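Chapter 11: Written Procedures for Robots That Handle Liquids

By Stela Vasiliu and Santosh Rana
Posted in February

Print this chapter | E-mail this chapter

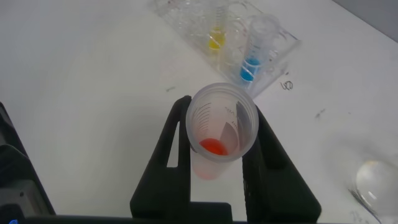

A rule for a robot cell has to name the thing it covers. "Handle liquids with care" can't be checked by anyone. "The arm doesn't cross the rack while it holds an open container" can be checked by a student standing at the bench, and it can be checked again next year by a different student. Most of this chapter is about getting from the first kind of sentence to the second.

Start with the containers. An open measuring cup, a graduated tube in a rack and a piece of glassware standing on the table each fail in their own way. A soft plastic cup gives when the fingers close, and too much force narrows the rim and raises the liquid. Glass doesn't give. A tube in a rack may lean in its hole, so a position taught with one tube can be off for the next. Your procedure should list every container the arm is allowed to touch, with a grip force and a highest fill level for each. Any container that isn't on the list is moved out of reach before the program runs.

Next, decide what the colors mean. Many teaching labs practice with dyed water, and red, yellow and blue are easy to tell apart from across a room. Color is not a label, though. At the Dekstead training lab, where both of us taught, the written rule had 14 lines, and the one broken most often was the line on labeling. People wrote amounts on the tabletop in marker and meant to copy them later. A number on the table belongs to no container once the containers move. Put the label on the tube or the cup, and put the same text in the run log.

The third subject is the path of the arm. Draw the bench from above and mark where open liquid may travel. Keep racks outside that area unless the step needs them. If the arm must pour into a tube, the approach, the tilt and the return are written as separate steps, each with its own speed. Conceição Tavares, who reviewed the Pitumska procedures, asked for a pause before every tilt so that the operator could stop the run. We have kept that pause in all the sample forms at the end of the book.

Stopping needs its own paragraph in any procedure. An arm that releases its grip on a stop will drop the cup. An arm that keeps its grip will hold it, but someone must then take the cup out by hand, and the form has to say who does that and what state the arm must be in first. Test the stop with plain water and 2 different fill levels before any other liquid is allowed in the cell.

Section 11.1 begins with the container list. Have a blank copy of Form 19 beside you as you read.

This site uses cookies to remember your place in the text. Accept | Settings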